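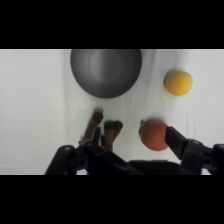 Bus shelter posters are a waste for a small store, someone wrote in after the last session, because "the people who see them are the people who already missed the bus." Read that out loud, let them laugh, then go to the Plevberg map.

Opening

Thank the room. Say who we are: Gorka, small agency, mostly local retail. Say that the talk is about shelter posters only. Questions on radio and mailers go to the end.

The client was Frade, a hardware and garden store in Plevberg. They had money for 20 shelters and wanted all of them at once for a month. We asked them to take fewer shelters and hold them longer. They said no the first time. They said yes in October, after the spring sale had gone flat.

Picking the shelters

Slide with the bus map. Point out the line that runs past the hospital. People wait there a long time and they wait there every day. The shelters downtown cost more and the waits are short.

Explain how we chose. We stood at the stops with a notebook in the morning and again after 4 p.m. and wrote down which way people faced. Most face the direction the bus comes from, so the panel on that side is the one to ask for. The booking form doesn't have a box for it. Call and ask.
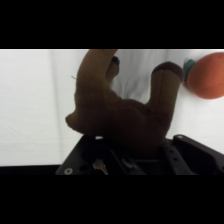 Also ask about lighting. Two of our shelters had a dead tube the whole first week, and by late afternoon you couldn't read the price. We got a credit, but only after sending proof. Check every site on the first evening.

Writing for people who are standing still

A highway board gets a glance. A shelter poster can be read all the way through, more than once. The usual rule about very few words comes from roadside work and doesn't fit here.

Frade ran a short how-to on each poster: fixing a dripping faucet, sharpening a mower blade. Five steps, small drawings, store address at the bottom. The logo was small – expect a question on this. The owner was nervous too. Tell them about the people who came in asking for "the washer from the bus stop."

Pause here. Water. 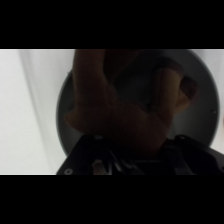 Measuring it

Be straight about the limits. We used Flika for the coupon codes, one code per shelter. Hardly anyone typed them in. What worked better was a sheet at the register where the cashier ticked which poster the customer mentioned. It's rough, and busy afternoons got skipped.

The faucet poster was ahead by a wide margin. The mower one did poorly and we pulled it after 2 weeks. If asked for sales numbers, say the client hasn't cleared them.

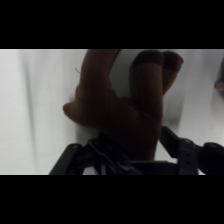 Brown plush toy, pale fabric behind.

Closing

Put the booking checklist on screen and leave it up during questions: which side the panel is on, lighting, who replaces a torn poster, how many days' notice to swap the art. Handouts are by the door. The room has to be clear by noon.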